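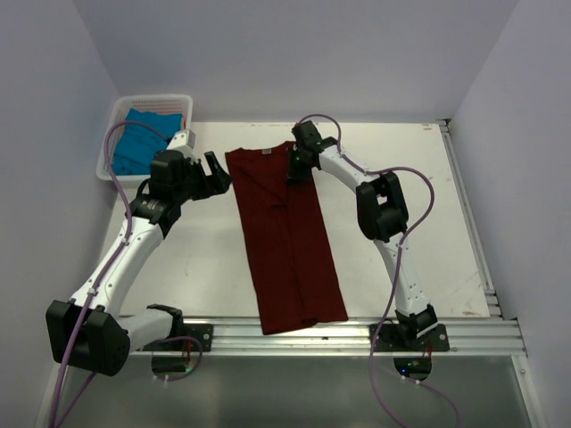

Section 4: Folding T-shirts and Filling the Basket

Welcome back, and if you skipped Sections 1 through 3 because you were eager to get to the folding, we understand completely. The Tovora Home Folding Set is meant to be used with ordinary laundry on an ordinary table, and this is the part of the guide most people come looking for. The steps below are for short-sleeved T-shirts and other light knit tops. Sweaters have their own section (Section 6), and so do towels (Section 7).

Before you begin

Clear a flat surface that is at least 700 mm deep. A kitchen table is fine, and so is a desk, as long as you can reach the far side without leaning your whole weight on it. Wipe the surface down and let it dry. Pale tabletops show every crumb and every bit of fluff, and you may find you like that, especially with dark clothes – a stray speck of lint is much easier to pick off before the shirt is folded than after.

Set the basket in a far corner of the table, on whichever side feels natural to you. Any small plastic basket with holes in the sides will do nicely. If you bought the Jidora basket (part 2866), take the cardboard insert out first.

Note: Shirts must be completely dry. A shirt that feels cool to the touch at the collar or hem usually wants another half hour on the line.

Folding into a strip

1. Lay the shirt face down with the collar away from you and the hem toward you. Smooth it from the middle outward with flat hands.

2. Take hold of one side, at the shoulder and at the hem, and bring it over toward the middle. The sleeve will come along with it. Turn the sleeve back on itself so that it lies along the length of the shirt. You will get a slanting fold up near the shoulder, and that is quite all right.

3. Do the same with the other side, laying it over the first. You should now have one long, narrow strip with the neck opening at the far end.

4. Run your palm down the strip once, from collar to hem. Small wrinkles at the hem can be tugged flat between finger and thumb.

5. Check that the strip is more or less straight. A slight tilt does no harm, and a hem that hangs a little over the front of the table does no harm either, but slide the shirt back before you go on so the last folds come out even.

Caution: Do not press down hard on printed designs, particularly if the shirt is still warm from the dryer. Some prints will stick to themselves.

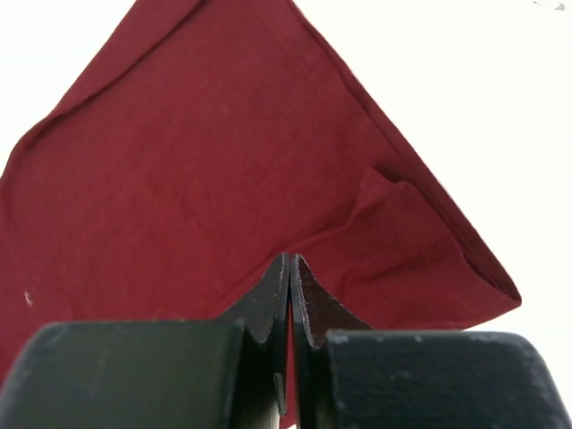

What should I do if the shirt comes undone when I pick it up?

Put it back down, give it a gentle shake if the layers have twisted, and start again from step 1. Soft cotton tends to slide open when it is lifted by a single layer, so the next time you pick it up, try to catch all of the layers together.

Finishing the fold

6. Bring the hem up to a point just below the collar. For a smaller parcel, fold in thirds: hem up first, then over once more.

7. Turn the whole thing over, so the neat side faces up, and pat it down lightly.

8. Place it in the basket. Larger pieces go at the bottom, where they make a nice steady base, and small things can be tucked in beside them. We like to keep bright blues and reds in sight of each other, simply for the pleasure of it – but sort by color, by drawer or by family member, just as you please.

Note: The folding board in the Ochoa kit (part 2103) can be used for steps 2 and 3. It is sized for adult shirts and is a bit roomy for children's clothes.

How full is too full?

Stop when the top layer is level with the rim. The Takamon shelf liner that comes with the larger set is about 800 mm long and takes two baskets side by side, with a little room left over for socks. If you pile the clothes any higher, the bottom layer will crease, and you will be back at the table sooner than you would like.

When the basket is full, carry it with both hands underneath and put the clothes away the same day if you can. For creases that have already set in, turn to Section 5.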